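Re: [hardwater] Limescale on dark sinks, and the softener question again

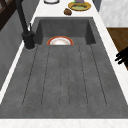 The water company's letter for our postcode came in June and puts us in the very hard band, same as last year. I have been keeping notes since we moved to this side of Enard, mostly on the kettle and the boiler, and a few people on the list have asked for them, so they are below under your points. On sinks first, as that was your opening question: a dark grey composite one like this, with the long drainboard set into white marble, is about the hardest thing to keep looking clean on our water. Every drop that dries on the drainboard leaves a ring, and the marble beside it can't take the acid you would use to shift it. A pale sink has just as much scale on it but you see it less.

> We are redoing the kitchen and I like the look of the dark
> composite sinks but my sister says they go white in a month.
> Is that the sink or the water?

It is the water. The white film is calcium carbonate, the same as in the kettle, and it will come off with a weak acid left on for a few minutes. Citric acid is cheaper than the bottled descalers and doesn't smell. I use one heaped teaspoon in a mug of warm water, wiped on with a cloth, left for five minutes, then rinsed well. Read what the sink maker says first, as some of them have their own rules about what you can put on the finish.

Keep all of this away from marble and limestone. Vinegar, lemon juice, citric acid and most limescale sprays will take the polish off and leave a dull patch, and that patch is damage to the stone which no amount of wiping will put right. If you have marble round the sink, dry it with a towel after washing up and use plain washing-up liquid on it. That is dull advice but I have not found anything better.

> Does a jug filter do any good or is it just for taste?

It does some good for the kettle. Ours takes the hardness down noticeably for the first two weeks of a cartridge and then tails off. By the end of the fourth week the test strip shows almost no difference from the tap. The instructions say change it monthly. If you only want it for tea, that is probably fine. If you are trying to protect a coffee machine, change it sooner. It does nothing for the sink, obviously, unless you want to wash up with a jug.

> We had a quote for a softener from Vorov. It seemed high. Also
> they want to put it in the garage and run a pipe back. Is that
> normal?

We had Vorov round too. Their price for us was £1018 fitted, with the unit under the sink and a separate hard tap left for drinking. A quote with the garage in it will be more because of the pipe run, and they will need a drain there and possibly some lagging against frost. I would ask them to price it both ways, and to put the cost of salt on the quote as well. They left it off ours until I asked.

We went with the smaller Gukilura unit in the end. It takes block salt, which I find easier to lift than the big bags. It uses 2 blocks every five weeks or so for the two of us plus visitors. I wrote down the meter reading when it was put in and again three months later, and in that time it had passed 3796 litres through the hot side alone. I had no idea we used that much hot water. The cold kitchen tap is still hard, as is the outside one.

What changed: the shower screen stays clear for a week with no wiping, the towels are softer, and we use far less soap. What did not change: the old scale in the kettle did not go away by itself, and I still had to descale it. The people at Trịnh, the hardware shop by the bus station, told me old scale in pipes goes slowly over many months if it goes at all. I can't check that without taking the pipes apart.

> And are the magnetic ones worth trying first? They are a lot
> cheaper.

I tried one for a year at the last house. It clips round the rising main. I could not see any difference in the kettle or on the taps and the strip readings were the same, though to be fair the sellers say it is not meant to alter the readings. Others on this list have said theirs helped. I sold mine on for less than I paid.

One more thing on softeners. Check your boiler manual before you let anyone connect it to the heating circuit. Ours says to fill the heating from the hard main and leave the softener for taps and showers, so the fitter put in a bypass. That added an hour to the job.

If anyone wants the strip readings I can send them as a plain list. There are 73 of them, with gaps where we were away. I have not made a graph and I am not likely to.

Also, does anyone know of a place that still sells the wire scale collectors for kettles - the little round ones? The last two I ordered arrived rusty.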